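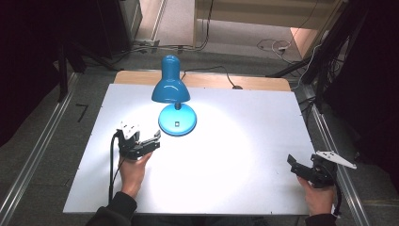
Lamp on its base, shade angled downward, switched on.

3. Placing and lighting the lamp

1. Stand the lamp on a flat, level surface. Keep the base clear of the table edge.
2. Lead the cord out behind the lamp and over the back of the table. Do not run it under the base.
3. Plug in the cord and press the switch.
4. Tilt the shade with one hand and hold the base with the other.

NOTE: The shade warms up with use — let it cool for 18 minutes before moving it. 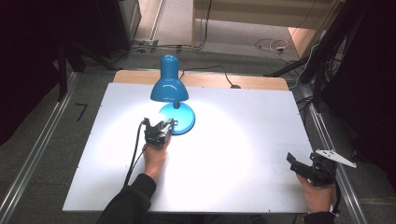 Shade position decides how much of the work surface is lit. On a white board the light is strongest around the base and fades toward the edges, so put small print and fine work close to the lamp. For a wider pool of light, raise the shade a little and check that the bulb does not shine in your eyes.

CAUTION: Unplug the lamp before changing the bulb. Use only bulbs of 800 lumens or less. 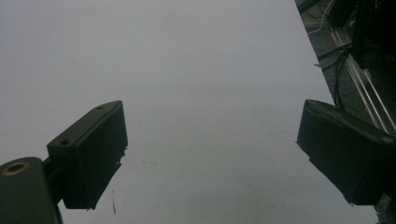 Can I clean the lamp with glass cleaner?
Use a soft cloth, dry or slightly damp, and leave sprays alone. They dull the gloss on the shade and can get into the switch.

5. To store the lamp, unplug it and coil the cord loosely. Spare part for the cord: Brirenine 214.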